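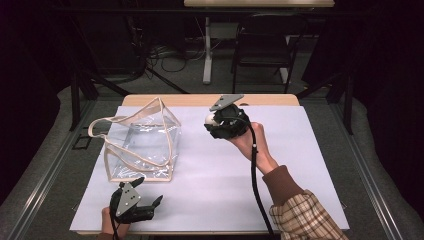
Ticket 223 — Transparente Tasche, Griffe fallen in die Öffnung
Produkt: Pasdale Klarsichttasche, beige Einfassung
Gemeldet von: Yeison Restrepo, Packplatz Arboleda
Status: in Bearbeitung
Priorität: mittel

Meldung
Beim Befüllen legen sich die beiden Henkel immer wieder quer über die Öffnung. Kleine Teile, vor allem die weißen Bälle, bleiben am Band hängen oder rollen über die Platte weg. Die Tasche steht zwar, sackt aber ein, solange nichts drin ist. Betroffen ist die Lieferung vom November, 800 Stück. Bei der alten Charge hatten wir das nicht.

Rückfrage Support
Wie wurden die Taschen gelagert, flach oder gefaltet? Liegt im Boden eine Einlage?

Antwort Restrepo, 9:40 Uhr
Gefaltet im Karton, ohne Einlage. Die Knicke in der Folie gehen beim Auseinanderziehen nicht ganz raus.

Versuch 1
Henkel vor dem Befüllen nach außen umgeschlagen. Hält kurz, dann kippt einer zurück.

Versuch 2
33 Taschen über Nacht offen hingestellt, mit Papier ausgestopft. Die Wände stehen besser, die Henkel fallen weiter nach innen.

Versuch 3
Henkel mit je einer Wornetti-Klammer außen am Rand festgesteckt. Öffnung bleibt frei, Bälle gehen ohne Hängenbleiben rein. Klammern vor dem Verschließen abnehmen.

Stand 14:15 Uhr
Versuch 3 gilt vorerst am Packplatz. Anfrage an Tikgate, ob das Band bei der neuen Charge länger zugeschnitten wurde — Antwort steht aus. Die Nachbestellung über 3,000 Stück bleibt bis dahin gesperrt.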